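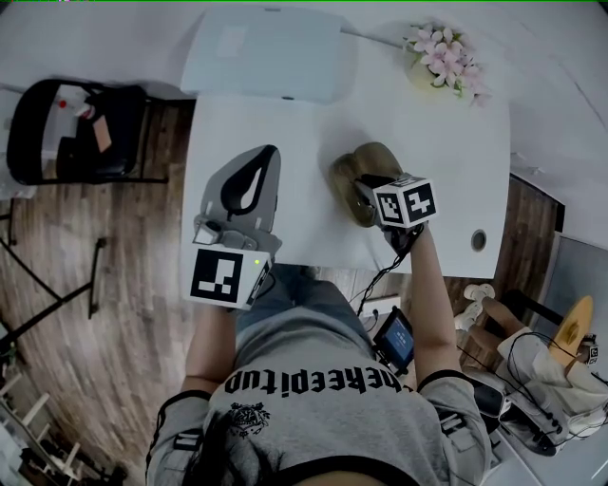 Which file should I send to the print queue after segmenting a CT scan, the STL or the original DICOM series?

Send the STL, and keep the DICOM series in your own archive. The queue slices surface meshes only and rejects a DICOM folder at upload.

The question came up several times in July, after the mesh check in Prostis was changed. The current behavior is set out below for anyone preparing bone models.

Prostis now runs the check before a job gets a queue number. A mesh with open edges is returned with a short report listing the location of each hole. Small holes can be closed with the repair tool in Cudevis. Large ones, typically at the top and bottom of the scan volume, should be capped by hand with a flat plane, as the automatic fill tends to produce a dome there.

Files over 300 MB are held for review by Junpei Mizuno. Most of them can be reduced by 50 percent with no visible change to the outer surface of a long bone. Thin structures need more care - the orbital floor and the walls of the sinuses lose detail early. Decimate these as separate shells and merge them afterward.

Wall thickness is checked at 2 mm for the powder printer. Anything thinner is flagged but not blocked. Liên Tô has asked that users reply to the flag with either "print as is" or "hold", as jobs with no reply stay in the queue and delay the next build.

Units remain the most common fault. STL files carry no unit information, and Prostis reads every file as millimeters. A mandible exported in centimeters will arrive at one tenth of its size. Measure one known distance in the mesh before upload and compare it with the same distance in the scan.

Patient names must be removed from file names. Use the case code followed by the side and the bone, for example 11-L-tibia.

The new check applies to all jobs sent to the Plutthorpe and Sầm printers from 10/23/26. Jobs already in the queue on that date will be printed under the old settings - there is no need to upload them again.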